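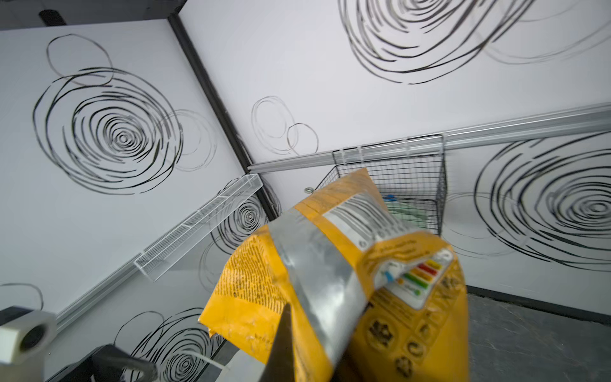 ## Snack Corner News

The snack shelf at Skamlow has been restocked for March, and the usual correspondence has begun. Last month's order ran to 700 bags. They were gone before the invoice was, and the only thing left in the storeroom was one box of plain rice cakes, which has now survived three restocks and may be eligible for a pension.

A few notes for the coming weeks:

- Chips now come from Birkidier. The bags are smaller and the price is the same, a feat the supplier describes as "portion guidance."
- Labels with the red, orange, yellow and green bars are there to be read. Several of you have told us you prefer to look at the green one and stop.
- Please don't fold an empty bag and put it back among the full ones. We know it looks neat. It has caused real grief at four in the afternoon.
- Crumpled wrappers go in the bin by the door. The planter is still a planter.

The Uvulach building has asked whether it can share our shelf. We've said yes, on condition that they take the rice cakes.

Requests for April go in the notebook beside the kettle. "More" has been noted, 4000 times by the look of the page, and no longer needs to be written down.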